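Aleo
About us

Aleo sorts, cleans, restrings and stores jewellery and hair accessories for people at home. We work in bedrooms, mostly, with whatever is in the drawer, the dish on the windowsill and the bag at the back of the wardrobe. The business is based in Pledthorpe and we travel to customers in the town and the villages round it.

How we started

Gerardo Leone opened a repair bench in Pledthorpe market, replacing watch straps and broken clasps. Customers kept bringing him carrier bags of tangled necklaces and asking if anything in them was worth mending. Usually most of it was. The pieces had been kept together in one heap, so chains had knotted, beads had rubbed and earrings had lost their partners. He began going to people's houses in the evenings to sort it out with them, and after a while the evenings took up more time than the stall. The bench moved to a room above Drukov, the haberdasher's, where it still is. We buy our silk thread and needles downstairs.

What we do

A visit starts with everything out on one surface. A bed is best, as small things don't roll off it the way they do from a dressing table. We ask you to leave a blanket or cover on. Plain ones make tiny beads easier to find, but use what you have.

We then sort into groups: necklaces, bracelets, earrings, rings, hair things, loose parts. Loose parts means single beads, jump rings, earring backs and bits of chain. They go into a lidded pot with your name on it and we don't throw any of them away without asking. A missing bead often turns up in the pot on the second visit.

Necklaces are dealt with first. We hang them up while we work, by the clasp if it is sound, and they stay hanging until everything else has been put away. Long strands knot themselves within minutes if they are left in a pile with chains.

Small items go into boxes. We use black plastic ones with an inner compartment, made for us by Bai, and customers can keep them or use their own. Hairpins stand upright against the back wall so that you can pick one out without tipping up the box, and beads and small pieces lie at the bottom.

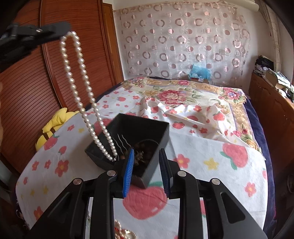 Gerardo Leone would add that hairpins should never share a box with anything strung on silk, whatever the rest of us think, because the ends catch the thread and you won't notice until it goes. He keeps his in a tobacco tin. The rest of us put pins and loose beads together and keep strung pieces elsewhere, and both ways are fine.

Pearls

We get more questions about pearls than anything else. Wipe them with a soft dry cloth after wearing. Put them on after perfume and hairspray. Don't soak them, and don't use silver dip or an ultrasonic cleaner. Hang a strand for a short time if it helps you keep it clear of other things, but store it flat, as silk stretches under the weight. This applies to real and cultured pearls. Imitation ones are tougher on the inside, but the coating can peel at the drill holes, so the same habits do no harm.

A strand worn every week wants restringing every year or two. If you can see thread between the beads, or the beads slide when you hold one end up, bring it in. We knot between each pearl unless you ask us not to.

What we don't do

We don't value jewellery for insurance or sale. We don't buy it either, and we won't pass your details to anyone who does. We don't set stones or resize rings. If a piece needs a goldsmith we will say so and put it in a separate envelope for you to take.

Prices and times

A first visit is £92 and lasts up to three hours. That covers sorting, untangling, a wipe-down of everything and small repairs done on the spot, such as a new jump ring or clasp. Boxes are extra. Restringing is charged by the length and is done at the bench. Collections of more than 300 pieces normally need a second visit, and we'll tell you before the first one ends.

We have worked through more than 1000 households' jewellery since the stall closed. The largest collection came to 3000 pieces, a good part of them buttons.

October is when we are busiest, with people getting things ready for winter parties, so please book early for then. Evening visits start at six.

Finding the bench

The bench is on the first floor above Drukov in Pledthorpe. The door is to the left of the shop window and the stairs are steep. If you can't manage them, ring the lower bell and one of us will come down to you. Please bring broken strands in a tied bag or a jar with a lid, with the thread still in if you have it.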